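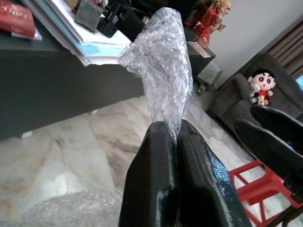 Bubble wrap, clear.

Alcohol ink feathering past the stamped outline on coated cardstock

Asked by Bit-na Lim
Category: Stamping and coloring
Posted 24 February 2018
Viewed 221 times

I am coloring stamped images with alcohol markers and the color keeps creeping past the black line. The creep is worst in small areas, such as cuffs and the tips of leaves, and is almost absent in large areas like skies. It shows up as a soft fringe on the outside of the line, wider on the side where I finished the stroke.

Setup:

Paper: Varnis smooth white cardstock, the heavier of the two weights they sell. The label says coated on one side. I cannot tell the sides apart by eye.
Ink: Ahn black dye pad, marked safe for alcohol markers.
Markers: Flullska, brush end.
Stamps: clear polymer on an acrylic block.
Drying time between stamping and coloring: 8 minutes.

What I have tried:

Heat setting the stamped line before coloring. No change in the fringe. The line itself stayed crisp, so I don't think the black ink is the problem.

Using the chisel end for the small areas. Worse.

Coloring on the back of the sheet. Better on one sheet, the same on the next, so I may have flipped one of them twice.

The line does not smear. It is only the marker color that travels. I have a set of 39 cards to make for a church sale in May and would like to use up this paper if possible, as I bought the large pack. Is this a paper problem, a marker problem, or a technique problem? If it is the paper, is there any way to treat it first?

2 answers

Answer from Piroska Bakos
Marked as accepted

Mostly paper, partly technique. The two add up, so it helps to test them separately.

Alcohol marker ink spreads until the solvent evaporates or the fibers stop carrying it. On an uncoated sheet the ink sinks and spreads at the same time. On a coated sheet it sits on the surface for longer and moves sideways, and the printed or stamped line does very little to stop it. A stamped line is not a wall. It is a dye stain with no height, and the solvent passes under it. This is why heat setting did nothing for you.

Large areas look fine because you are putting ink down well away from the line and only approaching it at the end. In a cuff, the whole area is close to the line and every stroke adds more solvent to the same spot.

Do the following in order, and change one thing at a time.

1. Find the coated side. Put a drop of water on each side near a corner. It beads on the coated side and soaks in on the other. Mark the uncoated side lightly in pencil on every sheet before you cut the pack down. Once the sheets are cut you will not want to repeat the test on each piece.

2. Make a dot test. Touch the brush tip to the paper for one second, lift, and wait until it dries. Measure the dot. Do the same on the other side and on any other white cardstock you own. The paper with the smallest dot and an even edge is the one to color on. A dot with a ragged edge means the fibers are carrying the ink along in channels, and that sheet will feather regardless of how you hold the marker.

3. Stop short of the line. Leave a gap the width of the dot's spread, which you now know from step 2. The ink will travel out to meet the line. On small areas this may mean a single touch in the center and nothing else.

4. Work light to dark, with the fewest layers you can accept. Each layer reactivates the one under it, and the combined pool is what pushes out past the line. If you need a shadow, let the base dry fully and then add the dark color with one stroke. 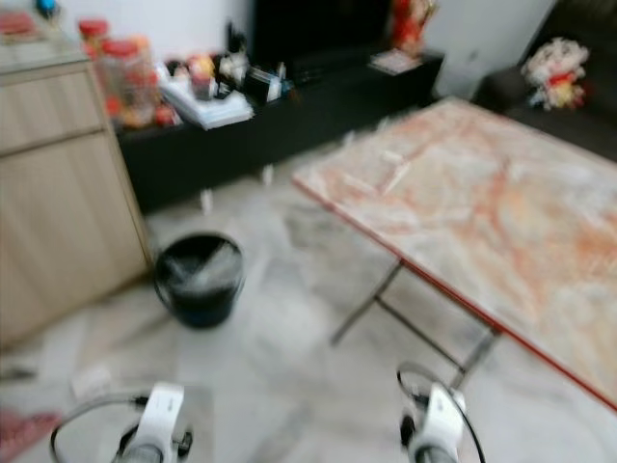
5. Pull back what has already escaped. Load the colorless blender, start outside the fringe and touch inward toward the line with small dabs. Do not scrub. The blender does not erase; it pushes the dye ahead of it, so the direction matters. Wipe the nib on scrap paper between touches. This works well on pale colors and badly on reds.

6. If the fringe remains, cut the image out along the line and mount it on a second layer. With that many cards to make I would plan on this from the start for the smaller images. Fussy cutting hides a narrow fringe completely.

About treating the paper: I would not. Spray fixatives change the surface enough that the markers skip and blend in patches, and you would be spraying every sheet before use. Workable fixative over the stamped line also tends to dissolve when the alcohol reaches it - you end up with gray in your pinks.

One more item. Brush nibs that have been overfilled will flood at the first touch. If the markers were refilled recently, run each one on scrap until the stroke stops looking shiny.

Comments on this answer

Bit-na Lim: The water test settled it. I had been stamping on the coated side nearly every time. The dot on the other side is less than half as wide. Thank you.

Yuk-lan Mok: Step 5 also works with a cotton swab and rubbing alcohol if you have no blender, but it is hard to control. Practice on waste.

Answer from Cường Phí

Change the paper. I used the same cardstock for a while and gave up on it for coloring. It is good for card bases, die cutting and anything with pigment ink, so the pack is not wasted. Buy a small pack of paper sold for markers, color on that, and mount the panels on the Varnis.

For cost, a panel for a standard card front is a quarter of a letter sheet, so the marker paper goes further than you would expect. Stamp all of the panels in one sitting, leave them overnight and color the next day. Eight minutes is enough for that ink on most papers but it is on the short side for a coated one.

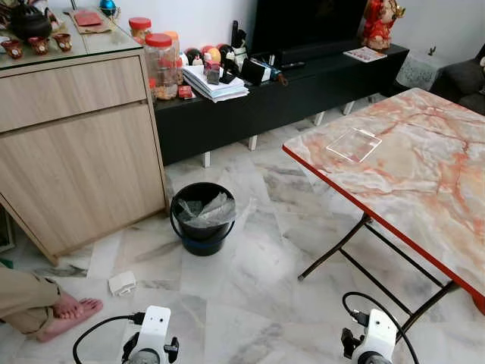 I would also stamp a few extra of each image. Some will go wrong at the coloring stage whatever paper you use, and it is awkward to set the block up again for one panel. Keep the extras flat in an envelope with the paper name and ink written on it. Mine are sorted by ink because dye pads from different makers react differently with the same marker, and I don't remember which is which after a month or so.

If you want to avoid the problem entirely, use colored pencils and odorless mineral spirits. Slower.

Comments on this answer

Sun-ja Joo: Does the Broramwood marker paper come in anything heavier? I find it curls once mounted.

Cường Phí: Not that I have seen. Use tape runner over the whole back, edge to edge, and not wet glue. The curl is from the glue.

Sun-ja Joo: Tape runner it is. I got through 2,000 glue dots last year and would like to stop.

Bit-na Lim: I will use up the uncoated side first and buy the marker paper for the next set. Overnight drying is a good idea either way.

Related questions

Black dye ink turns brown when heat set
Colorless blender leaves a ring after drying
Clear stamps will not stick to the block
Storing alcohol markers: flat or upright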